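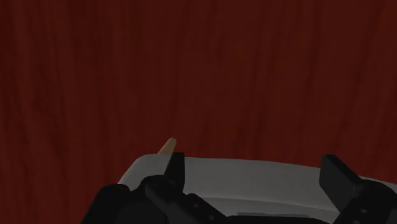 A reader writes that she washed her grandmother's coronation mug in the dishwasher, only once, and the gold line on the rim went away with the water. She asks if it can be brought back at home.

I am sorry to say that it cannot. The gilding on most royal souvenir china is very thin and was put on top of the glaze, so there is nothing over it to protect it. A porcelain restorer can paint a new line, but for an ordinary mug this will cost more than the mug. I would leave it as it is and keep it with the others.

I have received many such letters since the spring, when everybody bought something for the coronation or took the old things out of the cupboard. So I have put my answers together on one page.

Updated October 19, 2023

Mugs, cups and plates

Wash them by hand, one at a time, in a plastic bowl or with a folded towel on the bottom of the sink. The water should be lukewarm. Use a drop of mild washing-up liquid and a soft cloth, never the green side of the sponge. I use Ireo, which has no lemon in it, but any mild one is good.

Take off your rings before you start. Most of the scratches I see on portraits come from rings.

Do not leave the piece to soak. If it has a fine crack, the water goes inside and brings the dirt with it, and afterwards you have a brown line across the King's face. For tea stains inside the cup, make a paste of bicarbonate of soda and water, and rub it with a finger on the plain white part only. Keep it away from the gold and from the printed picture.

Do not hang a cup by its handle from a hook, especially if the handle was ever glued. And do not stack plates without something between them. Kitchen paper is enough, or pieces of an old cotton sheet. I make piles of seven plates and not more, as the lowest one carries all the weight.

Biscuit and tea tins

Jubilee tins are stronger than they look, but they hate water. Wipe the outside with a cloth that is nearly dry, then at once with a dry one. The edge under the lid is the first place where the rust comes, so look there carefully.

If there is already rust on the inside, rub it gently with very fine steel wool and put a little clear wax on the place. On the outside, do not rub at all. The printed colour comes off together with the rust.

Never clean a tin near a wedding or jubilee portrait with anything that smells of alcohol. I did it once with a tin from the Lacerda market and the blue sash turned to grey on my cloth.

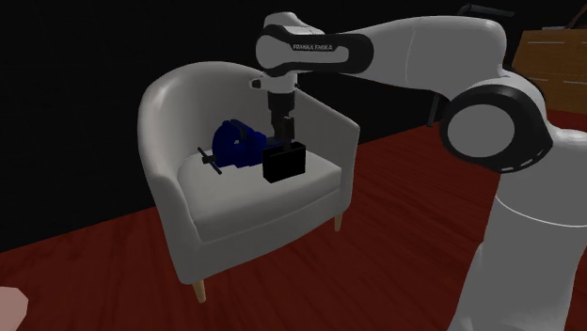
Put a small bag of silica gel in the closed tin if the room is damp. Change it in January, when the heating has been on for a while, and again after the summer. You can keep tea bags in an old tin if they are in their own paper or foil, but I would not put loose biscuits in it.

Tea towels and flags

Linen tea towels with a printed crown or a carriage can be washed at 40 degrees, inside out if they are sewn as a bag, otherwise just folded with the picture inside. Cotton ones the same. If the towel is older, or you do not know its age, first press a wet white cloth on one corner. If the colour comes to the cloth, wash it by hand in cold water and dry it flat.

Iron on the back side while it is still a little damp. If you wish to hang it on the wall, choose a wall without direct sun. Red fades first, then the blue.

Bunting from a street party is often made of polyester and needs only a cool wash — tie it into a loose bundle in a pillowcase, or you will spend the evening untying it.

Newspapers and magazines

Newspaper becomes yellow whatever you do, but you can make it slower. Keep it flat, in the dark, in an acid-free folder. The Arkero folders are large enough for a broadsheet folded once, and I put some seven papers in each. Do not use sticky tape for a torn page, and take out any staples or paper clips, which leave rust marks.

Do not laminate a front page. I know that it looks tidy, but it cannot be undone.

Showing them on a shelf

A shelf away from the cooker and the radiator is best. Grease in the air sticks to gilding, and then one must rub. Plate stands should have soft ends on the hooks. Wire hangers with a spring are too tight for old plates, and I have taken them all down in my house. My own stands are from Skanance, a set of four, and I have put small felt pads on them myself.

Dust with a soft make-up brush, from the top to the bottom. A feather duster catches on handles and on the small crowns that some lids have as a knob.

If a piece breaks, collect also the very small parts, wrap each one separately and write on the box what it is. Do not try the pieces together to see if they fit, as the edges rub each other and later the joint will not close.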